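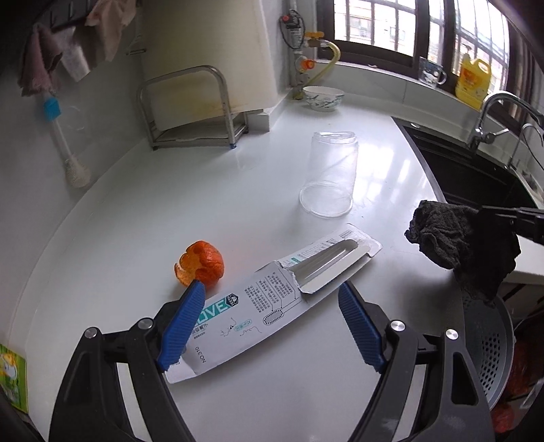
Hand-guided demonstration is a way of teaching a robot a task by letting a person perform it first. The person either moves the robot's own arm, steers it from a distance, or carries a tool in the hand which has the same fingers as the robot. The movements are recorded together with camera pictures, and a control program is later trained to repeat them. The method belongs to the wider field of learning from demonstration, also called imitation learning.

Terms

The word "demonstration" is used for one complete performance of the task, from the first movement to the last. A group of demonstrations of the same task is called a set. The person who performs them is the demonstrator or operator. Some authors keep the word "operator" only for remote control, but this difference is not made everywhere.

Main forms

In kinesthetic teaching the demonstrator takes hold of the robot arm and pushes it along the wanted path. The motors are made soft, so that the arm gives way to the hand. The joints measure their own positions, and no translation between human and machine is needed. The weak point is that the body of the demonstrator often stands in front of the cameras, and a heavy arm makes fine movements tiring.

In teleoperation the demonstrator does not touch the robot. The commands come from a joystick, from a pair of tracked gloves or from a smaller copy of the arm, known as the leader. The real arm, the follower, copies the leader with a short delay. In most simple systems the operator feels no force from the follower and must judge the contact by eye. Soft things such as cloth are easier under these conditions than a plug or a tight lid.

The third form uses a hand-held gripper. It has fingers, often with soft ribbed pads, and a camera fixed close to them, but no arm behind. The demonstrator carries it to the place of work, for example a kitchen counter, and wipes, picks up or puts away objects with it. For work that needs both hands, two grippers are used together. The position of each gripper in space is calculated afterwards from the video and from motion sensors. As no robot has to be transported, demonstrations can be recorded in many different homes within a short time.

Recording

A usual recording contains the video, the opening width of the fingers and the path of the tool. All three must share one clock. An error of a few hundredths of a second is already harmful when the fingers close on a small object, for the program then learns to close too early or too late.

The Huvum set of household tasks is often used to explain the amount of work. It holds 3,103 demonstrations, of which 852 concern the clearing and wiping of kitchen surfaces. Each task was recorded in at least 2 homes. The Sollau workshop, which prepared the set, asked its demonstrators to work at a calm and even speed and to keep the fingers in view of the camera – a rule that new demonstrators found difficult in the first days. A later addition by Marino brought 400 demonstrations with folded and crumpled cloth.

Quality of demonstrations

Not every demonstration is useful. Long pauses teach the robot to wait without reason. Demonstrations in which an object was dropped and picked up again are treated in different ways. Some groups remove them, while others keep them on purpose so that the robot can learn to correct itself. The Fladelgate guidelines recommend marking such cases and leaving the decision to the person who trains the program.

Limits

A human wrist can turn in ways that a given robot arm cannot follow, and a path recorded with a hand-held tool must therefore be checked against the reach of the arm. Shiny counters, glass and clear plastic cause further trouble, both for the camera and for the calculation of position. Strong daylight from a window can have the same effect.

Related articles
Leader and follower arms
Learning from demonstration
Parallel gripper
Handling of cloth by robots
Motion tracking
Remote control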